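4/30/19

Second reading of the water meter at Skulbridge, taken before breakfast with every tap shut and the cistern valve closed. The small red dial still creeps. Left it for an hour, went back, and it had moved on by 12 litres. So the loss is on our side of the stop tap, and it is steady.

Lifted the hall boards as far as the second joist. The pipe there is 15 mm copper, clipped properly, with one old compression joint that has a green crust but no bead of water on it. Wiped it, wrapped it in kitchen paper, left it. The paper came away clean and dry. Put the boards back with screws this time so that I don't have to prise them again.

The next candidate is the run from the boundary to the house. It is black plastic, laid by the previous owners in a trench of unknown depth. The Duken drawing shows it going straight under the path, but the Duken drawing also shows a back door where there is a window, so I give it little weight. Walked the line with the listening stick. Faint hiss at the meter, nothing by the rose bed, a stronger hiss at the corner of the coal store. Marked the spot with chalk. Repeated the walk after lunch with the fridge off and got the same result, though the wind had got up and I would not swear to the rose bed.

Pressure at the kitchen tap is 3.1 bar static, dropping to 2.4 with the bath running. In November it was 3.4 and 2.9. The change is small, but the gauge is the same one and I used the same tap.

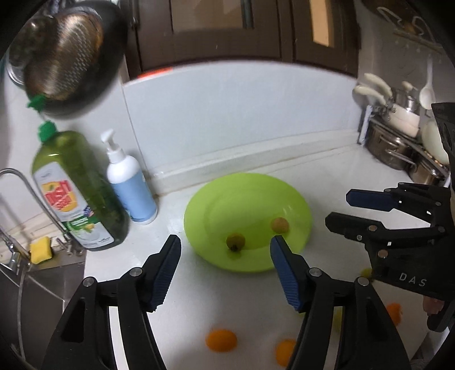
Albane Pruvost wrote back in the evening that I was wrong to trust the stick near the coal store. Sound travels well along plastic only for a short way, she said, and a hard wall will throw it back and make a false peak. Her advice was to shut the internal stop tap, see whether the dial still creeps, and only then think about digging. She also asked why I had not done that first.

A fair point. I had not done it because the internal stop tap has not turned since we moved in. Gave it penetrating oil at six, again at seven, and it gave a quarter turn at half past. Worked it back and forth a little at a time. Fully closed by eight, with a slight weep at the gland which stopped when I nipped up the nut.

Dial with the internal tap shut: still creeping, same rate as far as I can tell over twenty minutes. That rules out the house pipework, including the joint under the hall. The leak is in the supply run.

Rang Gronudov for a price. They charge 121 for a visit with the tracing gas and want 400 if they have to break the path and make good. Replacing the whole run with a mole would be more, price on inspection. The water company has an allowance for a first leak if the repair is done promptly, so I have filled in the form and kept a copy with the readings.

Tomorrow: a proper reading over two hours with the internal tap shut. Dig a test hole by hand at the chalk mark, no wider than the spade, and stop if I meet the electric cable. Ask Kiều's for the price of 25 mm pipe and two couplings. Return Albane's gauge.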